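Trallwood bench book, May, bay 2
Subject: moisture and water activity, sandwich components, second round

Started 7:40. Meter warmed up for 50 minutes before the first reading. Both salt standards inside tolerance, so no offset applied. Chamber fan is noisy again but the readings are stable.

Purpose is the same as last month. Hakow want a shelf figure for the assembled product and keep asking for one number. The assembled product does not have one number. It has a wet layer and a dry layer separated by a fat layer, and water moves from the first to the last until the bread is no good. What we can give them is a rate, at one temperature, for one spread thickness.

Leaf first. Surface water is the main source of scatter. Round one used a spin and a paper blot, and the replicates would not agree. This time the spin was followed by a rest on a rack in the cold room, no blot. Blotting bruises the ruffled edge, and bruised tissue leaks, so the blotted leaves probably read high for a reason that has nothing to do with washing. Pale outer leaves and hearts go in separate bags from now on. The old sheets mix them.

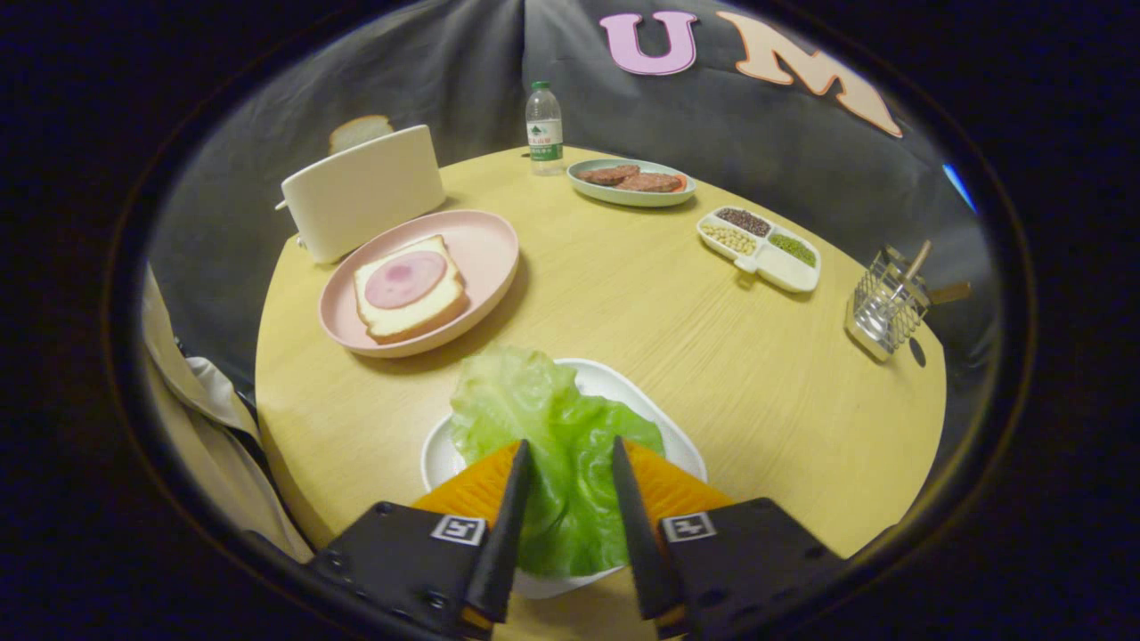 Zoila Paucar wrote in the margin that the rest on the rack is itself a drying step, and that unless the cold room humidity is logged we are swapping one uncontrolled loss for another. She would weigh before and after the rest and carry the difference through to the final sheet.

Agreed. Weighing added to the procedure from the next batch. For this batch the loss is unknown and the leaf figures should be marked provisional. I have put a P beside them in the table.

Batch 556, leaf, 13 replicates. Two rejected for a poor seal at the cup, gasket wiped and reseated afterward. The remainder sit close together, which is better than round one, though see the margin note. Do not quote these to Hakow yet.

Bread next. Untoasted crumb behaves as expected. Toasted slices are harder because the face and the center are different materials for the first hour or so. A cup punched straight through gives an average that describes neither. Tried splitting the slice horizontally with the long blade. Works on a day-old loaf, tears on a fresh one. Crust discarded in all cases.

Cooling matters more than I allowed for. A slice laid flat on the bench traps steam underneath and the lower face softens. Slices cooled on edge gave matching faces. Procedure changed: on edge, wire rack, no stacking, lid off until the core probe reads room temperature.

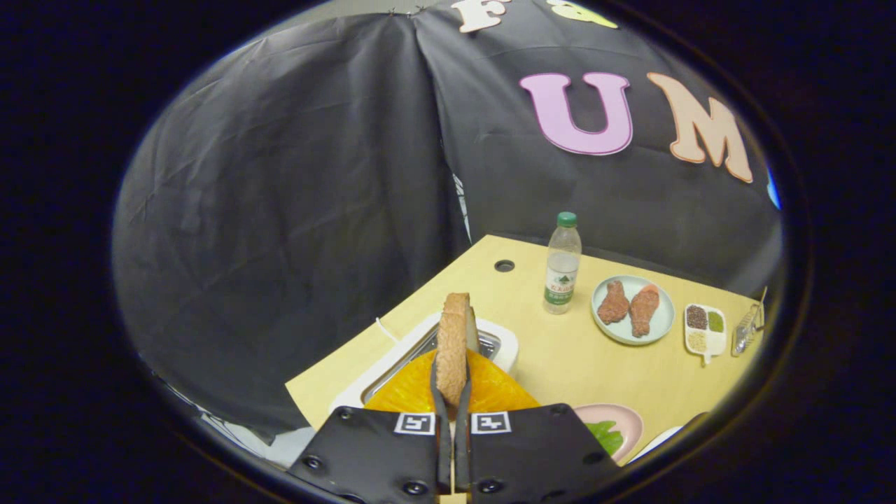 Should the toast be sealed in the cup while it is still warm, to stop it taking up water from the room? Let it reach room temperature first -- a warm sample drives vapor onto the cup lid and the meter will chase it for the whole run.

Spread layer: the Phan sample was used for everything today. It is softer than the earlier one and goes on thinner with the same knife, so thickness has to be set with the gauge strip. Anything done by eye in round one is not comparable.

Oven-dry check on the bread ran alongside. Pan 89 had a chipped rim and a tare that did not repeat, so it is out of service and its result is struck from the sheet. Other pans fine.

To do:
Log cold room humidity at the rack, not at the door.
Order gaskets.
Repeat leaf with before and after weights.
Ask Hakow which storage temperature they mean. Their letter gives two.

Meter off 4:15. Standards back in the drawer.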